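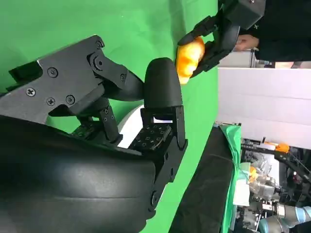
The Lernik Tabletop Color Set is a green cover, a length of black cloth and a shallow round plate for people who shoot or film small items on a table. The green is bright and flat, chosen so that food colors separate from it without much work. A yellow-orange item with a shine on it, like the piece that looks like bread or a bun held up against the green in the first photo, stays easy to pick out from the color behind it. Reds, browns and creams also work well. Leafy vegetables and limes do not, and for those we suggest turning to the black cloth.

Item number: 713
Sold by: Berkport Table and Backdrop
Availability: In stock at the Matheson warehouse

What's in the set

Green cover, 80 inches on the long side
Black cloth, same length
Round plate, shallow, pale lavender
Storage bag with drawstring
Care card

The cover and the cloth are also sold separately. The plate is sold only with the set.

About the green cover

The cover is woven, with a matte finish on the face. The back is slightly rougher and grips most tabletops without tape. It weighs 312 grams per square meter, heavy enough to hang straight off the front of a table. It is light enough to fold into the storage bag with the black cloth on top.

There is no printed pattern and no logo on either side. The long edges are hemmed. The short edges are left with a finished selvage, so they can be tucked under or pinned up behind the table without a thick ridge showing.

The same cover can be used flat, hung upright, or both at once. For a continuous background, clip one short edge to a stand or rail behind the table and let the cover come forward over the top in a loose curve. Leave slack where it turns. A tight pull makes a hard crease there, and the crease shows as a darker line under side lighting. 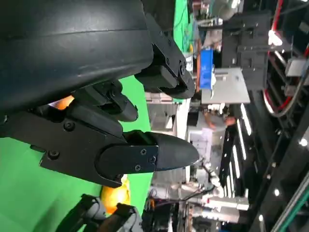
Round items need a little more thought than flat ones. Oranges, buns, eggs and tomatoes roll toward any low spot in the cloth, so smooth it outward from the middle with the flat of your hand before you set anything down. Glossy skins pick up green from the cover on their lower half. Moving the item farther from the background and putting a white card beside it takes most of that away. Renata Krajewska, our product manager, keeps two cards in the storage bag for this, and there is room for them in yours.

About the black cloth

The black cloth goes behind the table. It is softer than the green cover and takes folds more easily. Small folds usually disappear once the table is lit from the front. If you need a completely even black, steam the cloth while it is hanging and leave it for an hour before you start.

It can also be laid over cases, shelves or cables you would like to keep out of sight. It is not rated as a blackout fabric and should not be used over hot lamps.

About the plate

We chose a shallow plate with a slightly raised rim because deep bowls hide what is in them when you shoot from above. The color is pale enough to pass for white at first glance, with a faint lilac tint on the inside. Against the green, the rim reads as a clean line. Food can be set off center without looking lost.

The plate is meant as a prop. Wash it by hand. We do not recommend it for the oven or the microwave.

Setting up

Wipe the table and let it dry.

Lay the green cover with the matte side up. Let the front hang over and line up the back edge by eye. It does not have to be perfectly straight, and a gentle wave along the far side is normal for cloth.

Hang the black cloth behind the table, with its lower edge below the level of the tabletop.

Put the plate in the middle and check it from your shooting position before you bring out the food.
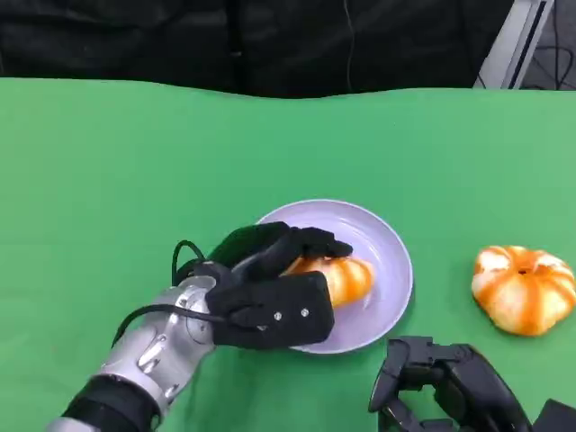
Care

Machine wash the cover and the cloth separately in cold water. Do not bleach. Hang to dry and iron the green cover on the back, on low. Oil and sauce should be blotted right away with a dry towel, then spotted with dish soap. Turmeric and beet juice will stain.

Wash the black cloth by itself the first time. Some dye comes out in that wash and none after.

Questions we get

The green cover fits the Siteck folding table with enough left over to hang at the front. It does not come fitted to any table, and we do not cut to size.

A blue cover is planned for April. The weave and weight will be the same.

Covers from different production runs can vary slightly in shade. If you need two that match, order them together and write "match" in the notes box. Yaneth Agudelo in the warehouse will pull them from the same roll.

Returns

Unused sets can be returned within 30 days in the original bag. Covers that have been washed or cut cannot be returned. For a plate that arrives chipped, send a photo of it to the order desk, attention Eusebio Palomino, and keep the box until you have a reply.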